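Wurko Hand Kit: handheld two-finger gripper for recording pick-and-place work

Sold by Kodow. Buyer notes by Carleen Whitelaw.

We carry the Wurko kit and we think it is a fair buy for some shops. We also think plenty of people who ask us for a quote should wait. Read this page before you fill in the form.

What's in the box: one hand tool, two black fingers, a spare pair, the camera bracket and a charging lead. The camera is extra. So is the software seat, which renews every 11 months, and no, we don't know why it isn't 12.

Wurko's brochure says the kit is "ready for any item." We'd like to see the list. Rigid boxes are easy on any gripper. Ask instead for crinkly plastic pouches lying flat, with shiny film and very little to grab. If your line packs snacks, that is most of your day, and it should be most of your test.
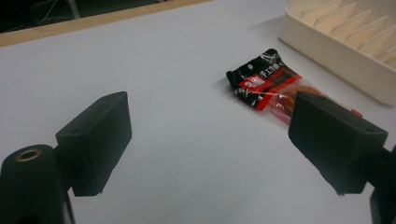
Ngata, June

Shayne Kerslake runs packing at Henetti and has had 2 kits on trial. His bench is a plain pale tabletop, with a cream plastic rack for the pouches to go into. He asked us for a price on 39 more kits. We talked him down to four until he has numbers from his own line.

His main complaint is finger wear. Wurko sells replacement fingers only in pairs and won't put a service life in writing, so put spares in the budget as a running cost. His second is labor. Somebody has to hold the tool all shift, and that person's hours never appear in the sales sheet.

Questions to put to any seller, us included:

Who owns the recordings?
What does the software seat cost in year two?
Can the fingers be changed on the bench, without sending the tool back?
Will you run the demo with our packs?

Wurko promises parts through 2028. Get that on the purchase order.

Trial kits ship with a return label. For quotes, write to Yasir Bajwa on the Kodow sales desk. Orders placed on a Sunday are picked the next morning.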